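How to Sort and Store Small Snack Packets in Zip-Lock Bags
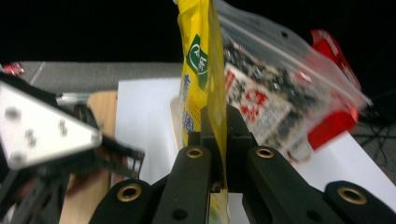 Cimbridge, 17 June 2025

In our home the snacks come in small packets, and small packets are difficult to keep in order. They slide behind the flour, they fall into the gap beside the shelf, and after some months you find one that is long past its date. I tried boxes, I tried a basket, and finally I came to clear zip-lock bags, which I now use for almost everything in the snack cupboard. Below I write down the way I do it. It takes me one evening, and after this only a few minutes each week.

What you need

Clear zip-lock bags, in two sizes if you have them. I buy the ones by Gallora, but any clear bag with a good zipper will do.
A flat, light-coloured surface. I like to put a white board on the table, so that crumbs and small pieces are easy to notice.
A marker that writes on plastic.
A shallow tray or drawer where the bags will stand.

Step 1. Take everything out

Empty the whole cupboard, also the corner at the back. Lay the packets on the board with the printed front up. If you buy from Asian grocery shops as we do, the colours help you very much. A yellow packet with blue Chinese characters is quickly found beside a bright red one, even if you cannot read the words. My children know all of their favourites by colour only.

Step 2. Check the dates

On imported packets the date is sometimes on the back seam, sometimes on the top edge in very small dots. Please be careful with the order of the numbers. On many Chinese packets the year comes first, then the month, then the day. It can also be the date of production and not the last day for eating, and in this case you must look for the number of months or days printed in another place. If there is an English label from the importer, compare it with the original.

What is past its date, I put away at once. What must be eaten before the end of the month goes into a bowl on the kitchen bench.

Step 3. Make the groups

I make my groups by how we eat them: sweet, salty, spicy, and things for the lunch box. You may prefer to sort by weight or by shop. In March I tried sorting by brand and it was a mistake, as every brand has both sweet and spicy things and I was opening five bags to find one biscuit.

Step 4. Fill the bags

Stand the packets upright in the bag, with the fronts facing the same way. Take each packet by its lower end or by the sealed edge and do not squeeze the middle, or thin crackers will break. Do not fill the bag to the top. Leave two fingers of free space under the zipper, press the air out gently, then close from one side to the other.

Some bags have small punched holes near the top. These are handy if you wish to hang the bag on a hook, but look where the holes are. If they are below the zipper, the bag is not airtight, so keep only sealed packets in it. For an opened packet, take a bag without holes.

Step 5. Write on the bag

I write the group and the earliest date, nothing more. Write near the zipper and not in the middle, so that your hand does not rub it away. When the bag is empty, a little rubbing alcohol on a cloth removes the marker and you can use the bag again.

Step 6. Put them back

Stand the bags in the tray like files, the earliest date in front. I use a Pudisen tray 445 mm long, and it goes into our cupboard with a small space left for my hand. Heavy packets go low and light packets go high. Keep chocolate away from the stove side.

When you bring new shopping home, put it behind the old packets. This is the part I forget most often.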